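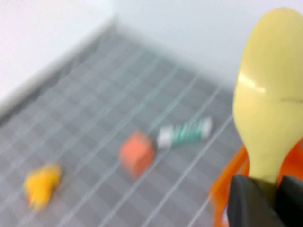

Yellow plastic spoons: worth keeping?

tidepool_mo
Sorting the kitchen drawer and I'm down to the pale yellow spoon. It has a dark, slightly wavy scuff across the bowl. Runden's care sheet says baking soda paste lifts any mark in 5 minutes. Has anyone seen that happen?

grubbins
Yes, on mine. Paste, soft cloth, rinse. Gone.

halfacup
Gone, or just harder to see? I tried it on a Figueroa ladle and all I did was take the shine off. The mark stayed put.

grubbins
You scrubbed too hard.

halfacup
I followed the sheet. "Any mark" is a big promise for baking soda. A stain and a scratch are two separate problems, and paste won't fill a scratch.

tidepool_mo
It's still glossy and I'd like to keep it that way. Run a fingernail over it first?

halfacup
That's what I'd do. If the nail catches, leave it alone.

orchard_lane7
I'd toss it. I had nearly 7 of these things in a jar and only ever used the wood one.

grubbins
Toss a spoon over one line? Come on.

Comments

Pell: Tried the paste on a Loto spatula. No change at all.

quietstove: Worked on tomato stains for me, never on scuffs.

R. in Sitdale: Who reads a care sheet for a spoon?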